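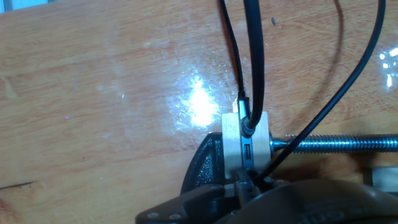

3 February 2019

Search this notebook Go

Varnish trials, Sulari batch, continued from June. Second coat went on the test boards last night, thinned with white spirit to the usual ratio. Viscosity cup ran slow again. Suspect the Grorton tin has skinned under the lid, so I strained it through a paint filter before use.

Boards 1 and 2 cut back with 320 paper, board 3 left alone as control. Weighed before and after. Board 2 lost more than expected - possibly still soft underneath. Film on the control takes a fingernail mark near the end grain only.

Coverage so far: 110 ml over 900 square inches, two coats. Less than the data sheet suggests, but the boards were sealed first.
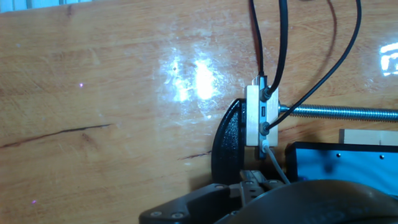 Seon-mi Min thinks the soft film is a drier problem and would leave board 2 another week before sanding it again. She had the same trouble with the Bidis oil and got past it by waiting.

Fair enough. Board 2 goes back on the rack, no heat. Fingernail test to be repeated at the same three spots, marked on the back in pencil.

Still to do: order a fresh tin from Sitthichai, smallest size they carry. Split it into jars on arrival and top each one off with marbles

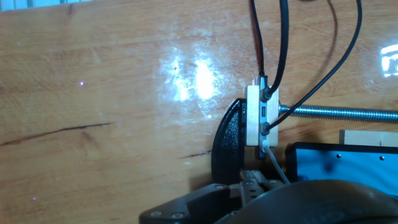 to keep the air out. Label with the date opened. Old tin is for undersides and jigs only - lid marked in red.

Viscosity cup needs a soak, the orifice has a ring of dried varnish.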